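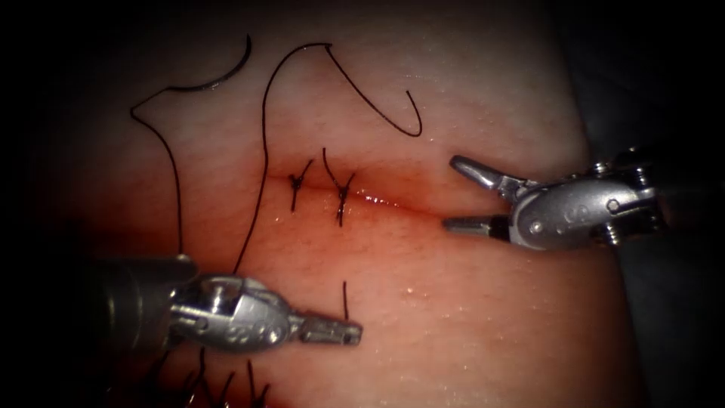

Practice pad, two stitches in at the left end of the cut.

Small claims: judge threw out my default judgment over service

lovcombe_renter
I won a default judgment in March against my old landlord, Illov Property, for my deposit plus the statutory penalty. Total was $2,289. They never filed an answer and never showed up. Now the judge has granted their motion to vacate because the papers were handed to a guy at the front desk who turned out not to be an employee. He took them, signed for them and said he would pass them on. Can they really undo it that easily?

T_Salminen
Yes. If service was bad, the court didn't have power over them in the first place, so the judgment is void. It doesn't matter that you would have won. Did your process server write down the man's name and job title on the proof of service?

lovcombe_renter
Name only. The title line is blank.

T_Salminen
Then that is your problem. A company gets served through its registered agent, an officer, or someone authorized to accept papers. A name with no title proves none of those.

okbriggs
I don't agree it was that clear. In my state, leaving papers with the person apparently in charge of the office is enough if you also mail a copy. Whether he was on the payroll isn't the test. OP, was a copy mailed?

lovcombe_renter
The server says yes, but there is no declaration of mailing in the file. I only found that out at the hearing.

okbriggs
Ask him for a signed declaration now. Some judges will let you file it late. Did the judge give a written reason or just rule from the bench?

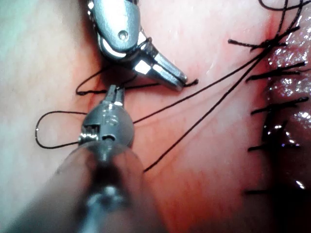 If it was from the bench, order the recording or the minutes before you do anything else. I had a ruling against me where the written order said one thing and what the judge said out loud was different, and that mattered on review.

ville_h
Why spend money fighting the order? It was vacated, not dismissed with prejudice. Serve the registered agent properly and get a new hearing date. My own case was for $1,610. I had to serve twice and still collected.

okbriggs
Because of the filing deadline. If the court dismissed the case instead of resetting it, she may have to start over, and we don't know when she moved out.

lovcombe_renter
Order says "judgment vacated, matter to be reset on proof of service." I have 56 days.

T_Salminen
Then I'm with Ville. The case is still alive. Look up the registered agent on the secretary of state site and use a different server.

okbriggs
Fine, with that wording I would re-serve too. I still think the ruling was wrong.

lovcombe_renter
Registered agent is an outfit called Räsänen, two towns over. Calling a new server tomorrow. Does the fee for the first one get added to my costs?

ville_h
Mine didn't allow the failed one. Put it on the cost sheet anyway and let the judge strike it.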